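1/ Thread on grout. I keep getting the same questions from people in Tremville and Mirbridge who are retiling a floor for the first time, so I am putting the answers in one place. Floors only. Showers are a separate subject with separate products.

2/ Joint width comes first. Measure the tiles before you buy anything. Take ten out of different boxes and check all four sides with a caliper. If the largest and smallest differ by 1 mm, a 2 mm joint will look crooked by the third row. Go to 3 mm or wider.

3/ Rectified tile is ground to size after firing, so it tolerates the 2 mm joint. Pressed-edge tile usually does not. The box will say which one you have. If it says nothing, assume pressed.

4/ Sanded or unsanded: the usual cutoff is 1/8 inch. Wider than that, sanded. Narrower, unsanded. Unsanded grout in a wide joint shrinks as it cures and cracks along the tile edge. Polished marble scratches, so test sanded grout on an offcut first.

5/ Color. White tile with white grout photographs well and is a maintenance job. Light gray hides foot traffic and still reads as white from standing height. Dark gray shows every lippage error and every joint that wanders.

6/ Large white squares on a floor, next to dark wood furniture. With this combination the grid is what the eye picks up, so line up the joints with the longest visible wall and put the cut tiles on the other side.

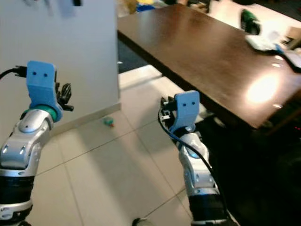

7/ Mixing. Water goes in the bucket first, powder second. Use the amount of water on the bag and weigh it. Extra water makes the grout easier to spread and leaves it weak, pale and blotchy. This is the most common fault I get called about.

8/ Slow drill, paddle fully under the surface. Mix, let it stand for the slake time on the bag, mix again. Do not add water after the slake. If it has gone stiff in the bucket, throw it out and make a smaller batch.

9/ I did a hallway in Mirbridge last June, 176 square feet, from one big batch because I was in a hurry. The last third went down stiff and came up two shades lighter. I raked it out and redid it. Small batches since then.

10/ Spreading. Float at 45 degrees to the joint, pushing the grout down into it. Second pass with the float nearly upright to cut the excess off. Always diagonal to the joints. Parallel passes dig the grout back out.

11/ Washing. Wait until the grout in the joint does not take a fingerprint. Wring the sponge until it stops dripping. One wipe per sponge face, then rinse. A wet sponge pulls pigment out and you will see it once the floor dries.

12/ Haze the next day: dry microfiber first. If that fails, a haze remover suited to your grout type. Cement haze and epoxy haze need different removers. No vinegar. It etches the cement and does worse to natural stone.

13/ Movement joints. Leave a gap at every wall and fill it with flexible sealant, never grout. Same at doorways and wherever the material under the tile changes. A floor grouted tight to the walls has nowhere to go — it tents in the middle or cracks at the edge.

14/ Sealing. Cement grout, yes, after the cure time on the bag. Epoxy grout, no. Drip test once a year: if a drop of water darkens the joint, reseal.

15/ Quantity. Use the coverage calculator from whoever makes your grout and enter the tile thickness correctly. People enter the default and run short. Buy one extra bag from the same lot, keep the receipt, and return it unopened if you don't need it.

16/ Write the color name, lot number and date on a piece of tape and stick it inside a kitchen cabinet door. Repairs in five years will go better.

17/ Next thread is on subfloor flatness, including how to read a straightedge. Questions about epoxy can go under post 14.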